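Equipment Review: Lekonel Hand-Held Gripper Pair
Prepared following the open day at the Vullholm training center, June 26, 2025
Reviewer: Wiebke Fuchs, Equipment Assessment Office

Scope of the review

The Assessment Office was invited to the Vullholm open day to consider the Lekonel gripper pair for use in our introductory automation courses. The pair is operated by hand, one gripper in each, and the motions of the operator are recorded for later use in programming a two-arm robot. Our office has reviewed one comparable product, the Varex single-hand unit, and refers to it where a comparison is useful.

The visit consisted of a short talk, a demonstration at the table, and a period of 90 minutes in which visitors were permitted to handle the equipment under supervision. The supplier, Voß, had one representative present throughout. No fee was paid or received in connection with this review.

Demonstration

The demonstration concerned small parts sorted to and from an open box with a hinged lid. It was conducted at a plain wooden table with the overhead lights lowered in the rest of the room. Visitors stood well back during the recorded runs and were invited forward between them.

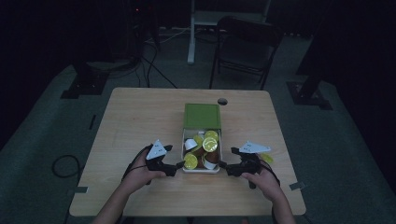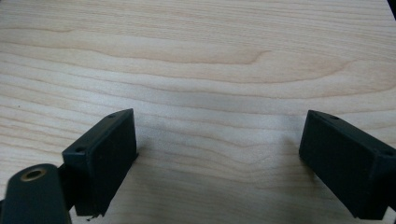

The presenter worked at an even pace and spoke very little while recording, a practice we would recommend to our own instructors. Questions were taken after each run. Several visitors asked whether both hands must move at once. They need not; one gripper may be held still to steady an object while the other does the work, and the recording remains valid.

Handling

The grip is comfortable for an adult hand of average size. Members of our party with smaller hands found the squeeze somewhat long and had to adjust their hold partway through a run. The Varex unit offers an adjustable stop for this purpose and the Lekonel does not. Voß stated that a short-reach handle is planned for October. We have not seen it and it has no bearing on our rating.

The fingers close evenly and hold flat-sided parts well. Round parts require more care. In our own trials, a disc taken off center tended to turn between the fingers, and two of our reviewers dropped parts for this reason. With practice the number of drops fell. A course leader should allow a full session for practice before any recording is kept.

Weight is acceptable for short periods. Past 29 minutes of continuous work, one reviewer reported tiredness in the wrists and asked to stop. We suggest that students change places often and that the table be set low enough for the elbows to hang naturally.

Cables

Each gripper is wired. The cables did not interfere with work directly in front of the operator, but crossing one hand over the other pulled on the lower cable. Cable clips are supplied with the set. They were found to be stiff, and a simple fabric strap at the forearm would serve better.

Documentation and support

The printed guide is clear on setup and thin on fault finding. An index is lacking. Replacement fingers are listed under order number 3456 and may be changed with an ordinary screwdriver; our reviewer completed the change on one gripper without assistance. The software was shown to us only briefly, and we are not able to comment on its reliability over a full term.

Rating

Comfort: 3 out of 5
Precision with small parts: 4 out of 5
Ease of setup: 4 out of 5
Documentation: 2 out of 5

The Office finds the Lekonel pair suitable for supervised courses with adult students. It is preferred to the Varex unit wherever two-handed tasks form part of the program. Departments wishing to borrow a set for trial should apply in writing to Wiebke Fuchs and should state the intended course, the number of students, and the table space available.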